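4.2 Placing the Umden room sensor

1. Remove the battery tab and wait 5 seconds for the green light.

2. Choose an inside wall. Keep the sensor 18 inches or more from lamps and air vents.
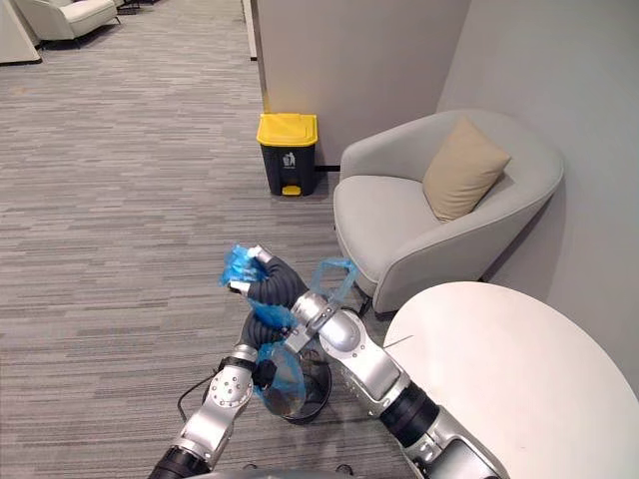
3. Press the bracket to the wall and hold it for 9 seconds. Slide the sensor down until it clicks.

Caution: Do not use the adhesive bracket on fresh paint.

4. Hold PAIR until the light blinks. The base unit lists the sensor under Rooms.

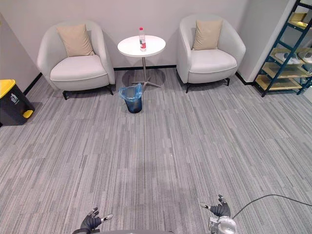

Sensor height affects the reading. Mount the sensor above the furniture line — clear of chair backs and cushions. With armchairs against the wall, as in the lounge corner shown, use the open wall above them.

Note: Readings settle in almost 5 minutes.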